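Print this page
E-mail this page

Sevside Community Kitchen Program
Progress report to the Judley Fund
October 19, 2021
Prepared by Lesia Stasiv, program manager

This report covers the work done since our last update in April. It follows the headings in the grant agreement. The budget table was sent separately.

Classes

We planned to run the cooking and food budgeting course at two sites, Sevside and Bangera. Both are now open. Sevside started on schedule. Bangera opened late, as the gas line to the second range did not pass its first inspection and the fitter could not come back for several weeks. During that time the Bangera group met at Sevside, and we paid bus fares out of the travel line.

To date 51 people have enrolled and 14 have finished all sessions. The finishing number is lower than we wanted. Most of those still enrolled are in courses that have not ended yet, but a few dropped out after the first or second class. When we called them, the usual answer was a change in work shifts. We have moved one Sevside class to the evening and will see if attendance holds up.

The course itself is six sessions. The first two deal with planning a week of meals and reading unit prices. The next three are cooking, mainly beans, rice, eggs, cheap cuts of meat and whatever vegetables are in season. The last one covers freezing and safe storage. People asked for more time on storage, and we are thinking about moving some of it earlier.

Recipe booklet

The booklet was the largest single task in this period. The text was finished over the summer and tested in class. Two recipes were taken out because the oven times did not work on older ranges. The lentil soup was rewritten after several people found it too thin. Measurements are given in cups and spoons only, since few of our students own a kitchen scale.

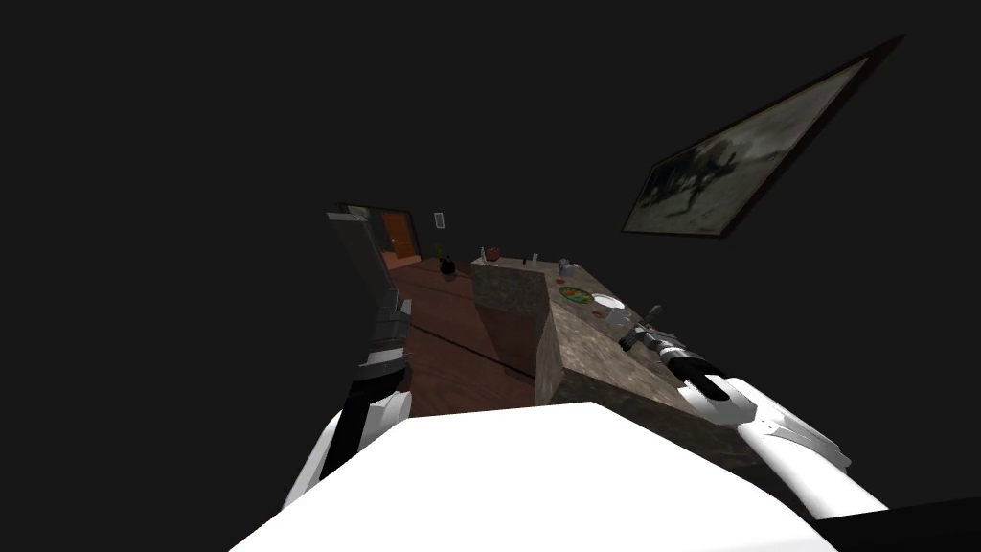 Printing went to Zustby, which gave the lower of the two quotes. We ordered 2000 copies. The first proof had the page numbers missing from the second half and was sent back. The corrected proof was approved, and delivery is expected next month. Copies will go to students first, then to the Bangera food pantry and the public library in Judley.

A Spanish version was listed in the agreement as optional. A translator has looked at the text and given us a price. We can cover it from the printing line if the final invoice matches the quote. We ask for your approval before we commit to this.

Staffing

The assistant instructor position at Bangera was filled in the summer. The storeroom position is still open. We have posted it twice and interviewed, but the person we chose took other work. Until it is filled, the instructors order and put away supplies themselves, which adds hours to their week and has pushed the wage line slightly over plan.

Supplies

Food costs are higher than budgeted, mostly cooking oil and chicken. We cut one chicken recipe from the course and now buy oil in larger containers. Spending on pans and knives is complete and came in under budget. We would like to move the balance to food.

Next period

Finish the current courses at both sites.
Receive and hand out the booklet.
Fill the storeroom position.
Call students who have completed the course and ask what they still use from it.

Approvals requested

1. Use of remaining printing funds for the Spanish translation.
2. Transfer of the equipment balance to the food line.

A written reply to both by e-mail is fine. The signed copy of this report is in the mail.

Print this page
E-mail this page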